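Fresh Bins, Happy Fridge!

Posted 20/10/2018 by Khải Lâm

I love this little job more than I should. Half an hour with the plastic tubs and bins from your fridge and pantry, and the whole kitchen feels new!

What you need: dish soap, a soft sponge, baking soda, an old toothbrush and a big dry towel.

Step 1: Empty and tip

Take everything out, then tilt the bin toward a window or lamp so you can look right down inside. Glossy white plastic is great for this, as even tiny dark specks of dust or crumbs show up against it. Check the floor, the side walls and any molded ridges (crumbs adore ridges). 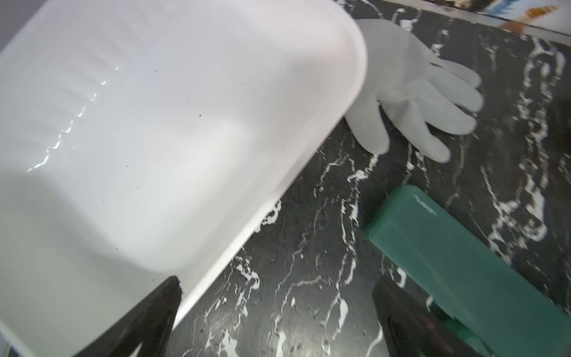

Step 2: Soak

Squirt in some soap, fill with warm water to just under the rim and walk away for 12 minutes. Go have a coffee!

Step 3: Scrub

Mix 3 spoonfuls of baking soda with a splash of water and work it along each ridge with the toothbrush, then go around under the lip. Use the sponge on the flat parts, and skip scouring pads, they scratch.

Step 4: Rinse and dry

Rinse twice and leave it upside down on the towel for 30 minutes before anything goes back in.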